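Home News Business Events Contact

Wakero sets aside money for second two-arm garment station

By Siiri Ots
Nov 3, 2025
2 min read

Wakero, the clothing rental and repair company, plans to buy a second two-arm robot station for its Vevcombe site next year and has put the order ahead of a planned replacement of its steam tunnel.

The purchase is part of an equipment plan that managers presented to staff last week. It covers the station itself, a new worktable, spare gripper fingers, cable guides and electrical work along the back wall. The company did not give a total. It said the robot arms make up less than half of the cost, with installation and support taking most of the rest.

Wakero has leased its current station from Goh, an equipment dealer, since April. The lease can be turned into a purchase when it ends, and part of the payments already made would count toward the price. Managers said they will decide on that separately. The second station would be bought outright.

The work being planned for is the handling of returned clothes before folding. Each piece has to be picked up, opened out and turned the right way before it can go on a shelf. The Vevcombe site handles 500 garments on a normal day and employs 40 people, most of them in sorting and repair. The company said no jobs are tied to the purchase and that hours on the folding tables will be moved to mending, where there is a backlog.

Shirts and flat items are not the main concern. Pants and shorts with elastic waists take longer, as the band pulls itself closed when it is let go. Wakero has asked bidders to show how their equipment deals with a waistband held from both sides, and to run the same set of 146 garments so the results can be compared.

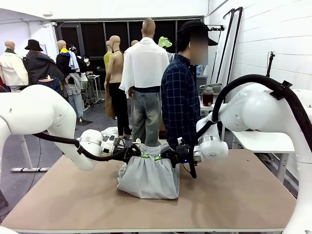

What the budget covers

Bids will be judged on the price over five years, including service visits and parts. Gripper fingers are listed as a yearly expense. So is Rundudex, the scheduling software used at the site, which charges by the station and will cost more once a second one is added.

Floor space is the other open question. The new table needs clearance on both sides for the arms, and the display mannequins may have to go into storage or to another room. A floor plan with two possible layouts has been posted next to the time clock.

Bidders have until the end of the year to send in prices. Wakero expects to place the order in the spring, with delivery depending on the supplier. The steam tunnel will stay in use for at least another year, and money for repairs to it has been kept in the plan.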